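Picking Up Snack Bags With the Plisisel Arm Kit: How I Set It Up and What I'd Change

Updated 2025-11-10

I've had the Plisisel kit from Lestar for a few months now, and the thing I get asked most is how to make it pick up something floppy. Blocks are easy! Anybody can get it to grab a block on day one. But a bag of candy squishes and slides and changes shape every time you touch it, and the manual gives the whole subject about a page and a half. So I'm writing down what I do, in the order I do it.

I'm assuming you've already got the kit built, both arms powered (the one you hold and the one that does the work) and the wrist camera showing up in the Lestar software. If you're still stuck on the build, go do the calibration walk-through first and come back. Skipping it cost me a whole Saturday.

What you'll need

The kit with the soft finger pads on it, plus a mix of bags. I like candy bags, chip bags and a couple of those slippery packages of soft candy, because they all fold differently. You'll also want a crate or bin to put them in, one with fairly stiff walls, and a small damp cloth for the pads. I keep a notebook next to me too, but that's just how I work.

Step 1: Check the fingers before anything else

Wipe the pads. I do this every time, even when they look fine, since sugar dust gets everywhere and plastic film will slip on it. Then open and close the gripper from the hand controller a few times, slowly. You're feeling for a spot where it hesitates. Mine had one in February and it was a screw on the left side that had backed out a hair. Snug it up, don't crank on it.

Next, set the grip force. The software slider goes up to 200 and comes set at 115 out of the box, which is way too much for a bag. I went down to 50 and I've left it there. At that setting it holds a full bag fine and doesn't pop the seal. (Yes, I popped a seal. There were gummies under the fridge for weeks.)

Step 2: Line up on the bag

Come in slow with the fingers wide open and look at the camera view on your screen instead of at the arm. I know it feels wrong at first! Your eyes want to go to the real thing. But when you get to training, the camera view is all the software has to go on, so if you can't tell where the bag is from that view, it can't either. I aim to get part of the bag sitting between the two fingertips before I go down any further.
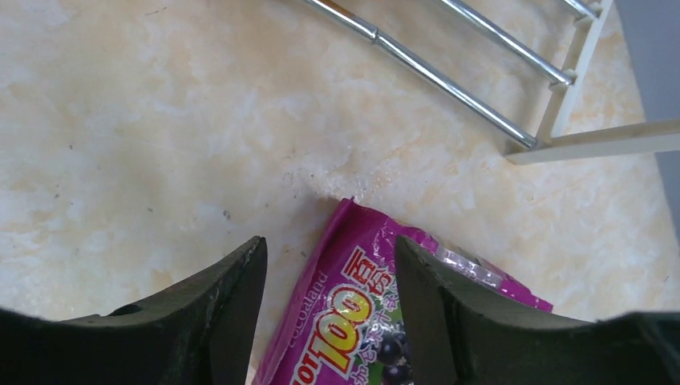 Can you use the kit with just one camera?

You can, and the wrist camera it ships with is enough for simple pickups. A second camera on a stand helps a lot once you start putting things into a bin, because the bag blocks so much of the wrist view.

Once you're lined up, go down until the tips are just about touching the floor, then back off a tiny bit. Pressing into tile scuffs the pads, and the replacement pads aren't cheap. On carpet you can be a little more relaxed about it.

Step 3: Close, wait, lift

This is where I was going wrong for ages. I'd close and lift in one motion, like I would with my own hand, and the bag would slide right out. What works is closing the fingers, holding still for a beat so the film bunches up between the pads, and only then lifting. My friend Kiran Upadhyay spotted it watching me fumble through a dozen tries. He said I was yanking. I was yanking.

A few more things that help with the grab:

Go for the middle of the bag when it's full and for a sealed edge when it's mostly air.

If two bags overlap, take the top one first. Dragging the bottom one out shoves everything else around and then you have to line up all over again.

Keep the wrist as close to straight down as you can. Tilted grabs do work, but they're harder to repeat the same way twice.

Step 4: Carry it over

Lift high enough to clear whatever's in your way and swing over at a steady speed. A floppy bag will sway if you stop short, so ease into the stop. I keep one hand on the controller handle and let my other hand rest on something, otherwise my shoulder gets tired and my recordings get shaky toward the end of a session.

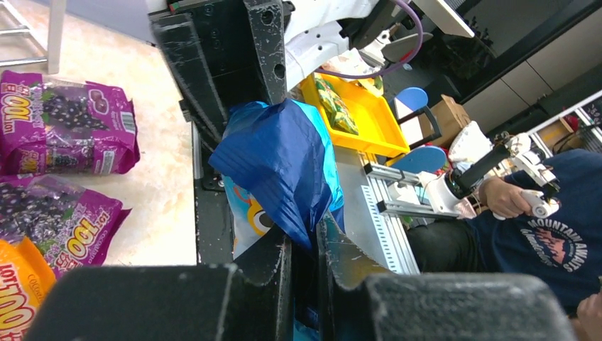
The hand controller is the part of this kit I'd pay for twice. The joints move smoothly, the lag is so small I quit noticing it after an hour, and when I let go by accident the working arm just holds where it is. I've tried Aarti Chauhan's older Kanaujia setup, which does about the same job for less money, and I kept overshooting with it. Hers drives off a game pad and you're always translating in your head. With the Plisisel you move your arm and the other arm moves. My biggest gripe is the handle, which is sized for somebody with bigger hands than mine. A couple of wraps of bike tape fixed it.

Step 5: Set it down in the crate

Don't drop it! It's tempting, and it looks okay, but dropped bags land every which way and your recordings end up all over the map. Lower the bag in until it touches something, open the fingers slowly, and pull straight up. If you pull away at an angle, the film catches on a pad and comes back out with you.

Tall packages can go in on end if there's a narrow spot to slide them into. I find those easier than the wide-open part of the crate, because the sides do some of the holding for you. Just make sure soft stuff like shirts or plush toys isn't bunched up right where the fingers need to open. 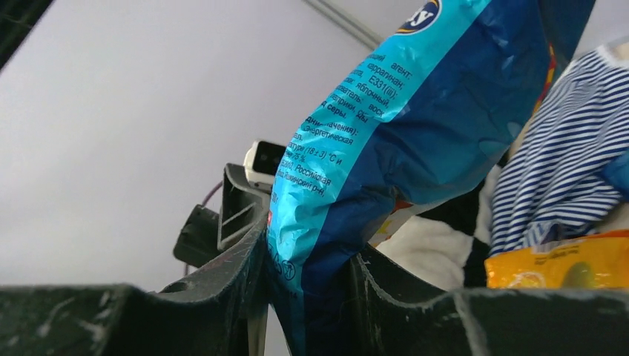
Blue package standing on end beside the crate divider.

Step 6: Record, then record some more

Hit record before you move and stop after the arm is clear of the crate. I name every take by bag and by starting spot, and I toss the ones where I fumbled badly. Little wobbles I keep. Lestar's guide says to throw those out too, but my results got better once I left them in, I guess because the arm sees how to get out of a bad spot.

I have 381 takes saved now. You don't need that many to get going. Start with one kind of bag, train on it overnight, and see how it does in the morning before you add a second kind.

Would I buy it again?

For soft stuff, I would. The software is clunky in places (the save button is hidden under a menu called Tools, why?) and the pads wear faster than I'd like. Support has been good to me, though. I wrote in with a question about a noisy elbow joint, and Driss Fawzy at Lestar wrote back the same afternoon with a drawing showing where to put the grease.

If your arm keeps letting go halfway to the crate, check the pads for dust first and then bump the force up by a couple of notches. Leave a comment if that doesn't do it, and tell me what kind of bag you're using.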